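Shared Workshop: Laundry Arm Build Group
Minutes of meeting, 24/08/2020

Last updated by D. Roy
Print this page | E-mail this page

Present: Gediminas Ots (chair), Dagim Jemal, Anjana Barua, Dilani Roy (minutes)
Apologies: Sajib Ranasinghe

1. Minutes of the last meeting

Agreed with one change. Under item 4, the wrist bearings came from Malico. Goltik supplied the cable only.

2. Money

Opening balance was $754. Spending since the last meeting came to $181, for finger joints, cable and a spare driver board. Balance is now $573. Dagim is still owed for the second order of connectors and will send Gediminas the receipt.

Anjana asked if we could buy a second set of fingertips now. Gediminas would like to see how the present ones wear first. Left until September.

3. Build progress

Dagim went through the arm. The new wrist joint is fitted and the hand moves through its full range on the bench program. The thumb is slow to return after a long hold. He thinks the return spring is too weak and has two stiffer ones to try.

The fabric cover on the hand was discussed. Dilani finds it bunches over the knuckles when the fingers point down. Anjana will cut a new one with less cloth on the back and an elastic hem at the wrist. She needs the measurements from Dagim before she cuts.

Cable runs are still not settled. Gediminas wants the cables clipped along the arm as far as the base and then taken off to one side. Dagim objected that clips at the wrist limit the turn, and he would leave a loop there. Agreed to clip below the wrist only and look at it again.

4. Work on clothes and bedding

The group looked at how the hand deals with cloth on a made bed. The test list has 6 items on it, and 3 have been tried enough times to be worth writing up. Small folds in thin cloth are the main interest at present. Anjana would like to keep the bed as the work surface because clothes end up there at home anyway. Dagim would prefer a table, which is firmer. The bed stays for now.

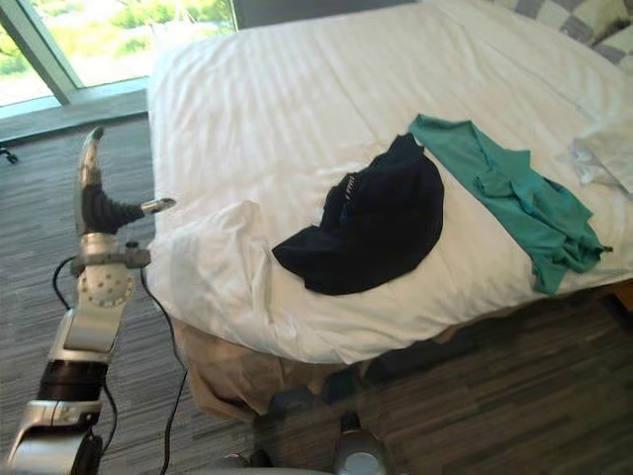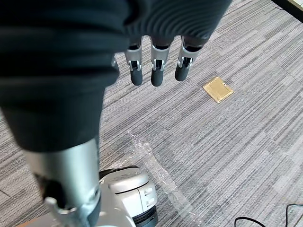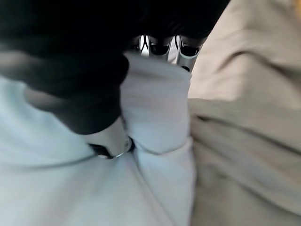
Item 4, in order: open hand at the left side of the bed, with the dark garment and the teal shirt; fingers pointing down over the carpet; gripper at a fold of white fabric, with a small metal ring below the finger.

Points raised:

Rings, straps and cords. Dilani is concerned about a fingertip catching on small fittings and pulling them. Dagim can lower the closing force, but then heavier cloth slips. He will try two force settings, chosen by hand before each run, and report back.

Camera distance. When the hand is close to the cloth, the wrist camera shows mostly hand. Anjana suggested stopping a little higher, taking a picture, and then going down. Gediminas thinks this will make each pick too slow. To be tried both ways.

Dark clothes. Dagim has trouble finding the edges of dark cloth in the head camera pictures. He asked for an extra lamp. Dilani has one at home and will bring it.

Floor. Clear plastic wrap is to be picked up before the base is moved. Gediminas also asked that the floor outlet cover be kept closed.

5. Software

Sajib sent a note, read out by Gediminas. The Homitz controller has been updated and the old position files will need to be converted. He has a script for this and will run it on a copy first. Please do not save new positions until he confirms.

Anjana asked for the stop command to be put on a real button. Agreed without discussion. Dagim to wire it.

6. Use of the workshop

The Jayasinghe room is booked by the sewing group for the first half of September. The bed can stay but the arm has to be parked against the wall with the power off. Gediminas has the key and will be there to let people in for bench work.

7. Actions

Dagim: fit stiffer thumb spring; give Anjana the hand measurements; try two force settings; wire stop button; send receipt.
Anjana: new hand cover, after measurements.
Dilani: bring lamp; type up the three finished tests.
Sajib: convert position files and confirm.
Gediminas: order cable clips; ask Goltik about a more flexible cable for the wrist.

8. Any other business

Dagim asked who has the small hex key set. Dilani has it and will return it to the drawer.

Next meeting in September, after the sewing group has finished. Gediminas to send round the time.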